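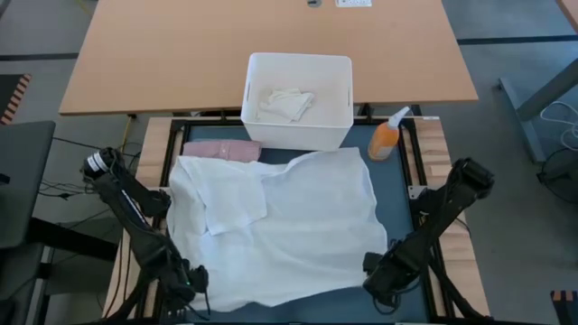

Folding a shirt takes Citlali Beltrán a few seconds at home. At work, through a pair of robot arms, a good one takes her 74. She is one of four operators at Dolevari, a small company that records people doing household chores by remote control so that a learning system can copy them. The short-sleeved white shirt is the item she likes least. It goes down flat on the dark work surface between the two black grippers, and a sleeve will double over on itself near the collar, so the fold has to start with a correction. The pink garment, folded and squared off at the back, is the standard she tries to match.

Each attempt is called an episode. An episode starts when Beltrán presses a foot pedal and ends when she presses it again. In between, the system stores what the cameras see and the position of every joint. The target for shirts is 2000 usable episodes. By the end of May the team had 1340.

"Usable" is where the arguments come from. Alun Gittins reviews the recordings in the next room, and he threw out 492 in the first months. Some were plain failures, with a shirt dragged off the table or a gripper closed on nothing. Others looked fine but had long pauses in them. A system trained on pauses learns to pause, Gittins says, and he would sooner have a clumsy fold done at a steady pace.

He has changed his mind about mistakes, though. Early on he wanted only clean runs. The first trained version folded well until something slipped, and then it kept going through the motions with no cloth in its grip. Now the operators are asked to let a corner drop now and then and pick it up again.

Beltrán works in blocks of 40 minutes. Between episodes she shakes the shirt out and throws it down a different way, sometimes inside out. She used to work in a hotel laundry and says her hands had to forget most of it. She can't feel the fabric through the controls, so she watches for the wrinkle that shows a gripper has two layers and not one.

Towels are next on the schedule. She is looking forward to them. They have no sleeves.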